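Rakbridge tunnel works: is the Mutiso Street ramp closed at night?

I drive home from Urkow after 11 pm and saw cones by the ramp on Fri 10 February. Is it shut every night now?

Kimutai Waweru

Closed Monday to Thursday nights, 9 pm to 5 am, until the lining work is done. It started in January. Follow the detour on Route 16. The notice number is 1484 if you want to call the project office. 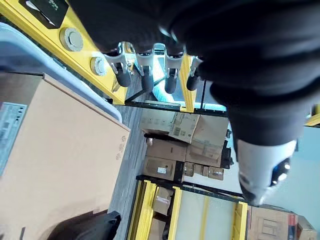

Kianoush Shirazi

It was open last night when I went through. Maybe check the signs first?

cavora721

Route 16 adds 12 minutes for me. Trucks have to go the long way.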